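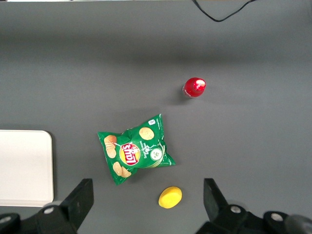

Notes d'intervention – Védís Hedegaard
Le plateau d'accueil : choisir, poser, remplacer
Rencontre des hébergeurs de Stadden, séance du matin

Ouverture

Bonjour à tous. Se présenter en une phrase : je m'occupe des chambres et des parties communes chez Kurnia, et j'ai commencé par les étages.

Dire tout de suite de quoi on va parler : du plateau posé dans la chambre ou dans la salle de réunion, avec quelque chose à boire et à grignoter. Le sujet paraît mince. Chez nous, c'est pourtant le poste sur lequel les clients écrivent le plus de remarques, avant la literie et avant le wifi.

Demander à la salle : qui pose un plateau dans toutes ses chambres ? Qui l'a supprimé ? Laisser lever les mains, ne pas commenter.

Donner les chiffres de la maison une seule fois. Nous préparons 80 plateaux en semaine pleine. Sur une saison, nous avons dépassé les 1 000. À ce volume, une minute perdue par plateau se voit sur le planning.

Choisir les produits

Idée à faire passer : un plateau se compose pour quelqu'un qui arrive fatigué et qui n'a pas envie de réfléchir. Il lui faut du salé, du sucré, une boisson. Le reste vient après.

Salé : un sachet de chips individuel. Le défaut du sachet est son volume, il est gonflé et ne tient pas debout. Le poser à plat et le mettre en premier, les autres produits se calent contre lui.

Sucré : au choix, un sachet de biscuits au chocolat ou une boîte de biscuits en carton. La boîte a deux avantages, elle s'empile en réserve et elle ne s'écrase pas. Le sachet coûte moins cher et se glisse partout. À Stadden, la boîte part mieux en hiver. En juillet, c'est l'inverse, les gens emportent le sachet en promenade.

Boisson : la petite bouteille en verre est plus jolie que la canette. Elle roule quand on la couche. Prévenir les nouveaux, tout le monde en fait tomber une.

Ne pas s'étendre sur les marques. Si on me pose la question : une marque connue rassure, un produit du coin fait parler, et on peut très bien mettre les deux.

Étaler avant de composer

Ralentir ici, c'est le cœur de l'intervention.

La méthode que nous avons gardée après beaucoup d'essais tient en un principe : on sort tout avant de remplir quoi que ce soit. Le plateau au milieu de la table, les produits autour, à distance les uns des autres. On regarde, puis on pose. 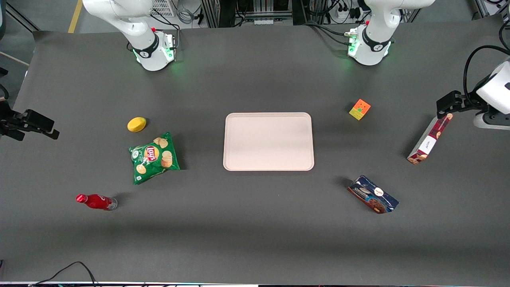 Le plateau rose au centre, les produits et le cube répartis autour.

Laisser la vue à l'écran le temps que le fond de la salle la voie bien.

Points à dire, dans l'ordre qui vient :

Le plateau est clair, en plastique lisse, avec un petit rebord et des coins arrondis. Nous avons abandonné les plateaux foncés l'an dernier. Sur un fond clair, le vert des chips et le rouge de la bouteille ressortent sans effort, et une miette se repère aussitôt.

Pour le ménage, le coin arrondi se nettoie d'un passage de chiffon. L'angle droit garde le sucre.

Le sachet de chips est à gauche, le sachet aux biscuits chocolatés à droite. Quand deux sachets se touchent sur le plateau, ils se repoussent et l'un finit par glisser sur le rebord. Je les sépare toujours, avec la boîte ou la bouteille entre les deux.

Mentionner le cube. C'est un Rubik's cube de petite taille. Nous ajoutons volontiers un objet qui ne se mange pas, pour les familles ou pour les salles où les réunions traînent. Un client de l'hôtel Bako nous a écrit trois lignes sur le lit et une demi-page sur le cube.

Si quelqu'un demande s'il faut le remettre en ordre à chaque départ : non, on le nettoie et on le repose dans l'état où il est.

Poser sur le plateau

Faire les gestes en parlant, le matériel est sur la table à côté du pupitre.

Commencer par ce qui est plat et large. La boîte se met le long du grand côté, étiquette vers le haut. Le sachet de chips vient à côté, logo lisible depuis la porte. La bouteille se place debout si le plateau reste dans la chambre, couchée contre le rebord si on doit le porter dans l'escalier.

Le cube en dernier, dans l'espace qui reste. S'il ne reste pas de place, on l'enlève. Un plateau trop rempli donne l'impression d'un fond de placard.

Garder un bord libre pour les doigts. Cela paraît évident jusqu'au moment où l'on ramasse des biscuits dans un couloir.

Parler de l'orientation. Toutes les faces imprimées doivent se lire depuis le même endroit. Nous avons eu un débat chez Kurnia sur ce point : les uns voulaient tout droit et parallèle, les autres préféraient un léger biais. J'ai tranché pour le biais sur les sachets et pour le droit sur les boîtes. Un sachet bien parallèle au bord n'y reste jamais, une boîte de travers semble oubliée.

Le temps visé est de 2 minutes par plateau, produits sortis et plateau propre. Au début on est plutôt au double, et cela vient vite.

Reconnaître une boîte d'un coup d'œil

Petite partie, à supprimer si l'on est en retard.

En réserve, personne ne lit les étiquettes. On reconnaît une couleur, un motif. C'est pourquoi je garde des emballages très différents entre eux, même quand le fournisseur propose une gamme assortie.

Exemple : le motif écossais rouge avec son grand panneau blanc, à côté d'un emballage bleu marine. Aucune confusion possible, même à bout de bras, même pour un remplaçant arrivé le matin. Nous avons eu pendant deux mois des biscuits nature et des biscuits au gingembre dans le même carton beige – les réclamations sont venues toutes seules.

Sur les étagères Niltar de la réserve, une couleur par niveau. Le rouge en haut, le bleu au milieu, le vert et les objets en bas. Le modèle fait 40 centimètres de profondeur, ce qui permet deux rangs de boîtes, le plus ancien devant.

Vérifier les dates au moment du rangement. Une fois le plateau composé, plus personne ne retourne les paquets.

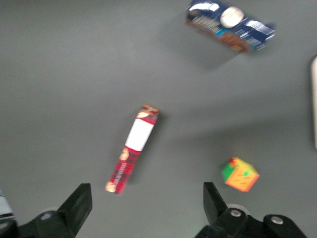

Remplacer et reprendre

Question qui revient à chaque fois : que fait-on de ce qui n'a pas été ouvert ?

Notre règle : un emballage intact et propre repart sur un plateau. Un sachet froissé va en salle du personnel, même s'il est encore bon. La bouteille est essuyée avant d'être reposée. Le cube aussi.

On ne complète jamais un plateau dans la chambre. On le descend, on le vide entièrement sur la table, on essuie, on recommence. C'est plus rapide que de chercher ce qui manque.

Questions

Prévoir celle sur les allergies : la liste des ingrédients reste visible ou disponible à l'accueil, et on évite le vrac.

Prévoir celle sur le coût : donner notre fourchette à l'oral seulement, elle change avec les contrats.

Prévoir celle sur les fruits frais : oui en salle de réunion, où l'on débarrasse le jour même. Je les déconseille en chambre.

Rappeler que la fiche de composition est à prendre à la sortie, sur la table près des manteaux. Rendre le micro à l'équipe de Bako pour la suite du programme.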